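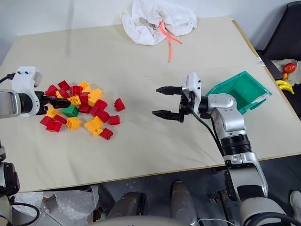

How do you keep the fillings from falling out of a fish taco?

Double up the tortillas and put the slaw down first. The slaw makes a little bed for the fish, and the second tortilla catches whatever the first one lets go of. I learned this at the counter at Gollari, where Faizal Halim builds them so fast you can barely follow his hands, and I've been making them at home ever since (my kids now ask for these over pizza!).

What you need for four people

A pound and a half of cod or other firm white fish
Small corn tortillas, two per taco
Half a green cabbage, sliced as thin as you can manage
Two limes
Half a cup of mayo and a spoonful of hot sauce
Salt, cumin, chili powder

Start with the slaw. Toss the cabbage with a good pinch of salt and the juice of one lime, then leave it alone for 20 minutes. It will go soft and give up a surprising amount of water. Squeeze it out by the handful over the sink — really squeeze — and you're most of the way to a taco that holds together.

Stir the mayo and hot sauce together and thin it with a little lime juice until it runs off the spoon.

Now the fish! Pat it dry, rub it with the spices and cook it in a very hot oiled pan, about as long as it takes to turn opaque and flake when you push it with a fork. Break it into big chunks. Small flakes slide right out the sides.

Warm the tortillas one at a time in a dry pan until they get a few brown spots, and stack them in a towel. Cold ones crack down the middle every time.

To build, overlap two tortillas by an inch or so instead of stacking them exactly. Slaw, fish, sauce, in that order, and a squeeze of lime over everything.

If you'd like to taste the original first, Gollari is on Alton, two doors up from the old Dumska bakery. Get there before 6 p.m. in September, when the patio fills up fast, and ask for the green salsa on the side.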